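The Plinonow Bench Letter
Ondville workshop, 10/6/26

Keeping the mug cell honest

Those of you who visit the Ondville workshop usually stop at the same spot, which is the two-armed cell with the apple wallpaper. It has been called Paiva since it was bolted together, and it spends its working life moving mugs between coasters and a tray. Its older sister, Ita, sorts washers in the back and gets no visitors at all.

Paiva had a bad stretch in July. Out of 70 runs in one week, 17 ended with a mug put down beside its coaster, or half on it, or on top of a saucer that had done nothing to deserve it. We blamed the software for two days. The software people blamed the grippers. The culprit was a pair of loose bolts under the left mounting plate, which let the whole arm lean a hair to one side whenever it reached for the back row. Everyone has agreed to stop bringing up who blamed whom, and I'm only mentioning it in a newsletter.

So the cell now has a proper routine, taped to the bench next to the old one, which said "check everything."

Before you power up

Wipe the tabletop and run the soft brush along the groove in the front rail. Grit collects in there faster than you'd think possible for a machine that handles crockery. Leave the vent grille below it clear. It is a handy width for a clipboard, and every clipboard in the building knows it.

Then put a wrench on both mounting plates. You are checking that the bolts are snug, so please don't lean on them like you're changing a truck tire. Mark each one with the paint pen once it's done. If an old paint line no longer matches up, write that down before you tighten anything - we'd like to know how fast they creep.

Cables

The left arm carries its cable in a long loop from the wrist back down to the base, and that loop needs its slack. Last spring a tidy-minded person zip-tied it flat to the arm. It looked wonderful and the wrist lost a good part of its turn. Let it hang in its arc. On the right arm, follow the thin cables around the wrist with your fingers while the power is off, and feel for flat spots or nicks. Keep your sleeves away from the little circuit boards under the arms, too.

Setting out the mugs

Coasters and saucer go along the back, with a flower coaster at each end. The pink tray goes in front, in the middle. For the alignment check we load three mugs on the tray in a slanting line, and bring the left gripper down until it hovers over the light gray one while the right arm waits by the speckled mug at the far end. If the left gripper isn't centered over the mug, stop there and go back to the bolts. Don't fix it by sliding the mug over. We know people do this. It makes the check pass and it makes the following hour very confusing. 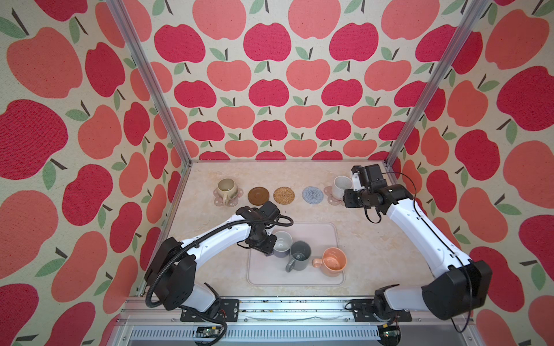 When something slips

Hit stop first and rescue the mug second. Open the gripper from the panel, never by hand, and look over the finger pads for shine. A shiny pad has had enough and should be swapped, along with its partner, since one new pad and one old one grip like a bad handshake. Spares are in the drawer marked PAIVA, behind the tea.

After a swap, run the empty-gripper routine twice and then one mug. Peach first, please. We have a spare of that one.

Where we are now

Since the bolts were seen to, the cell has done 171 runs with 2 misses, and one of those was a mug I had set out with its handle facing the wrong way. I've logged it as operator error, in small handwriting.

The wallpaper stays, by the way. Requests to repaper Ita to match should go in the box by the door.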